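**Red plates with a gold edge: can they go in the microwave, and how do I get tea marks out of the bowls?**

Posted by Genalyn Galang

I took over a mixed lot of dishes when my aunt moved to a smaller apartment. Most of it is plain white bowls. There are also red plates with a wavy rim and a gold line. No maker's name on the underside of any of them, only the number 1223 stamped on two.
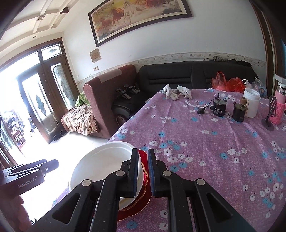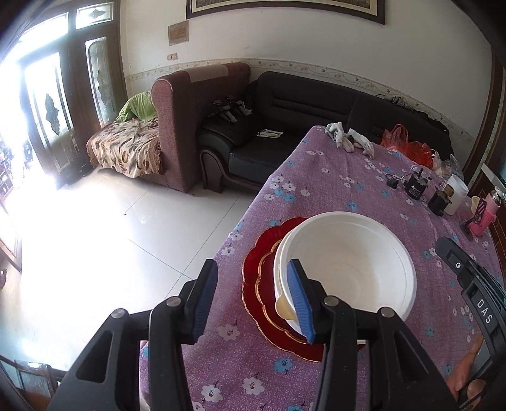

My aunt never owned a microwave or a dishwasher, so she can't tell me what they'll stand. I'd like to use the set every day and not save it for holidays. I have three things I'm trying to work out.

Can anything with a gold line go in the microwave, even for a short time? Will the dishwasher take the gold off? And several of the bowls have a tan stain inside that dish soap doesn't touch. I've tried soaking overnight in hot water and it made no difference. I don't want to scratch the glaze.

My microwave is a 600 watt one, if that matters.

---

**Anwara Barua**

No to the microwave. The gold line is usually real metal, and it can spark even at low power. A small microwave doesn't make it safe. I lost the trim on a saucer that way in a few seconds, and it left a black mark on the glaze that never came off. Heat the food in a white bowl and set it on the red plate afterward.

The dishwasher is slower but it does the same sort of damage. The detergent wears the gold down over time. I wash mine by hand with a soft sponge and keep the water under 40 degrees (Celsius, sorry, that's how my thermometer reads). Don't use the green side of the sponge on the rim.

For the stains, make a paste of baking soda and a little water. Rub it on with a wet cloth, leave it 15 minutes, and rinse. Do it twice if you have to. If it's tea or coffee it should lift. If the stain is under the glaze, coming up through fine cracks, nothing you do on the surface will reach it. Run a fingernail across it and hold the bowl up to a window. Cracked glaze shows as a net of thin lines. I'd stop using those for food.

When you stack the plates, put a paper towel between each one. The foot of one plate is what scratches the gold on the next.

---

**Marit Hedlund**

Agree on the microwave. I'd add that old red glazes sometimes have lead in them. You can't tell by looking. If you're going to eat off them every day, get one tested by a lab. The home swabs miss things.

For stains I use denture tablets. One tablet, warm water up to the stain line, leave it overnight, wash well.

---

**Precious Magbanua**

just use them, my mom had gold rim plates in the dishwasher for years. the gold did come off though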